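3.2 Table setting and placement of cutlery

The second task group covers the laying of a single place setting. Each trial uses one round plate and one spoon, both taken from the Corgate household set, on a table with a wood-grain surface. The plate is put down first and stays where it is for the rest of the trial. A setting is scored as complete when the spoon lies beside the plate, does not touch the rim, and has its handle within the marked tolerance of the table edge normal. Of the 1823 settings in the Tanatell collection, 930 belong to this group.

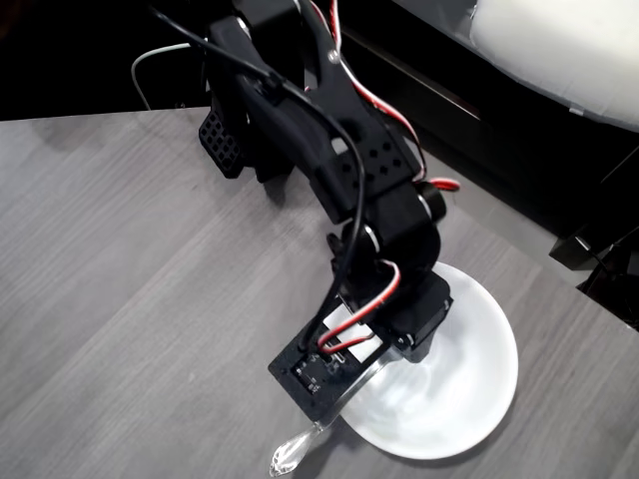 Figure 2. Spoon held over the table near the rim of a white plate.

Spoons were harder to place than forks of the same length. The bowl rests on a curved underside, so a spoon released at a small height tends to rock before it settles, and the final angle of the handle varies more between trials. Raters marked 89 settings as incomplete. Most of these had the bowl resting on the rim of the plate, and the rest had a handle angle outside tolerance. Settings in which the spoon lay upside down were kept and scored in the normal way, as in the Bastos protocol.

Plate diameter had little effect on the score. The side on which the spoon was laid had a larger one: errors on the left were more frequent in both lighting conditions. We return to this difference in Section 5, where the same settings are compared with those from the Zevus kitchen.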